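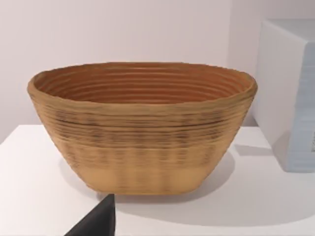 Kitchen chores in sim, September 3, 2025

Back on the big question from May: can the arm put groceries away yet, or are we kidding ourselves? I'm giving the ridged oval bowl its own section in Rulla this time, because that rim is not level all the way around and I think it's going to matter more than any of us planned for. If you come in low over the near side you have plenty of room. From the back, not so much!

Settings for today: 300 runs queued, speed at 44 percent (Dorottya wanted it slower, I want to go home at some point). Cucumber first, then the small bread-like thing, then the gray cylinder with the blue strip. The cylinder is my favorite, it has nice rounded ends and a grip across the middle feels right. The cucumber lies at a diagonal and I still don't trust our wrist angle on it.

Clearing a counter is a chore I can do half asleep, and we're on config 170 - so no, not yet, but closer than I'd have bet in the spring.
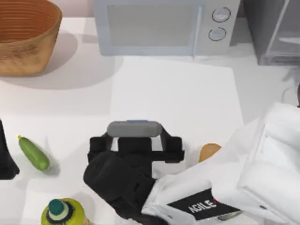 Géza Bozsik thinks I'm grading too kindly: a chore only counts as done when you can leave the room, and he wants 95 clean runs in a row before anyone says "yet" again. Fine. Changing the pass rule tonight, old logs stay in the Norndale folder.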